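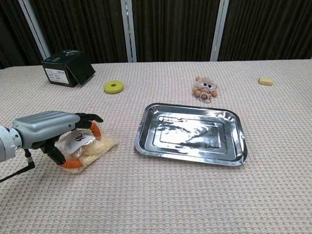

La actividad de agua (aw) es la magnitud que vamos a utilizar en todo el resto del curso, y conviene no confundirla con el contenido de humedad. El contenido de humedad dice cuánta agua hay en el alimento. La actividad de agua dice qué parte de esta agua está disponible para moverse, para disolver, para permitir el crecimiento de un microorganismo. Un producto de color amarillo pálido que se desmenuza, guardado en una bolsa de plástico transparente, es un buen punto de partida para la discusión: mirando a través del plástico podemos hablar del color y del tamaño de los trozos, pero la aw no se ve y hay que medirla.

1. Definición

Se define aw como el cociente entre la presión de vapor del agua en el alimento y la presión de vapor del agua pura, a la misma temperatura. El agua pura tiene aw = 1. Si dejamos el alimento en un recipiente cerrado hasta el equilibrio, la humedad relativa del aire interior, dividida entre 100, es igual a la aw. Así trabaja el equipo Bratance que tenemos en el laboratorio, y por eso la tapa debe cerrar bien y la muestra no debe tocar el sensor.

Dos alimentos con la misma humedad pueden tener una aw muy distinta. Depende de la cantidad de solutos (azúcar, sal), de las proteínas y del almidón que retienen el agua, y de la estructura de los poros.

2. Valores que hay que recordar

La mayoría de las bacterias no crecen por debajo de 0,90. Staphylococcus aureus resiste más y puede crecer, en presencia de oxígeno, hasta 0,86 aproximadamente. Los mohos llegan más abajo. Por debajo de 0,60 no se considera posible ningún crecimiento – pero esto no significa que los microorganismos estén muertos, solamente que no se multiplican. En el examen del año pasado este fue el error más repetido.

Un alimento con aw baja también se deteriora. La oxidación de las grasas tiene un mínimo en la zona de 0,2 a 0,4 y aumenta hacia los dos lados. El pardeamiento de Maillard tiene su máximo en la zona intermedia. La textura crujiente se pierde mucho antes de que aparezca el primer moho.

3. La isoterma de sorción

Es la curva que relaciona la humedad (eje vertical, base seca) con la aw (eje horizontal), a temperatura constante. En la mayoría de los alimentos tiene forma de S. Si medimos ganando agua obtenemos la curva de adsorción, y si medimos perdiendo agua, la de desorción. Las dos no coinciden: a esto se le llama histéresis.

Indicad siempre la temperatura en vuestras gráficas. Las nuestras son a 23 °C. Una isoterma sin temperatura no la voy a corregir.

4. Ejercicio resuelto

Un envase contiene 600 g de producto con 5 % de humedad en base húmeda. Durante el almacenamiento, el producto gana 23 g de agua a través del envase. Calcular la humedad final.

Agua inicial: 600 × 0,05 = 30 g
Sólidos secos: 600 – 30 = 570 g
Agua final: 30 + 23 = 53 g
Masa final: 623 g
Humedad final, base húmeda: 53 / 623 = 8,5 %
Humedad final, base seca: 53 / 570 = 9,3 %

Los sólidos secos no cambian. Empezad siempre por ellos y el problema se resuelve solo. Para pasar a la isoterma se utiliza el valor en base seca, es decir 9,3 g de agua por cada 100 g de sólidos.

5. Para la próxima sesión

Leer el capítulo de permeabilidad en los apuntes de Villalobos, hasta la ecuación de transmisión de vapor. Traer la hoja Flusow con los datos de vuestro grupo ya introducidos; quien no la tenga puede copiarla del aula virtual. Los ajustes del modelo GAB los haremos juntos, no hace falta intentarlo en casa.

Zyanya Alvarado
18/12/2018

Comentarios

marta_q
Profesora, en el apartado 4 ¿los 23 g se suponen repartidos por igual en todo el producto? En la parte que está junto al plástico debería haber más.

Zyanya Alvarado
Sí, suponemos equilibrio dentro del envase. Tu observación es correcta y lo veremos en difusión, en junio.

Skarnent
El enlace de la hoja Flusow me pide contraseña. ¿Le pasa a alguien más?

marta_q
Entra primero en el aula virtual y después abre el enlace, a mí me funcionó así.

Iker
¿La histéresis entra en el parcial?

Zyanya Alvarado
Entra la definición y saber dibujar las dos curvas. La de desorción va por encima.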